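We use cookies to remember your settings. OK | No thanks

Does voting at 16 fix anything?

Some grown-ups say 16-year-olds should vote in town elections. They say young people will care more. Maybe. Ask how they know!

In Undwood, the council tried it one November. There were 346 teenagers allowed to vote, and 57 did. 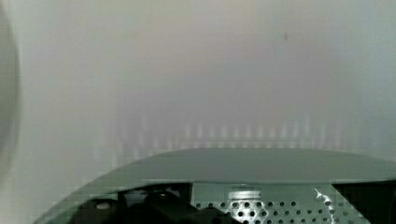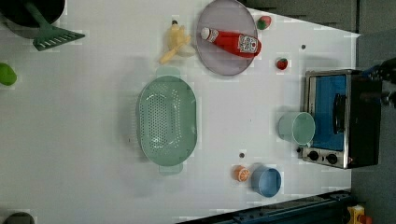
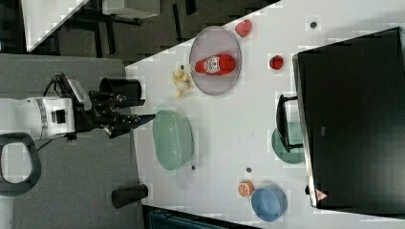 Is 57 a lot? It depends what you compare it with. Cúc Tăng, a councillor, called it "a terrific start". But she wanted the change, so of course she did. We'd like to see the next 4 elections before we cheer.

Try asking your neighbours what they think, and why they think it.

Contact Vosorik Kids | © Vosorik | Back to top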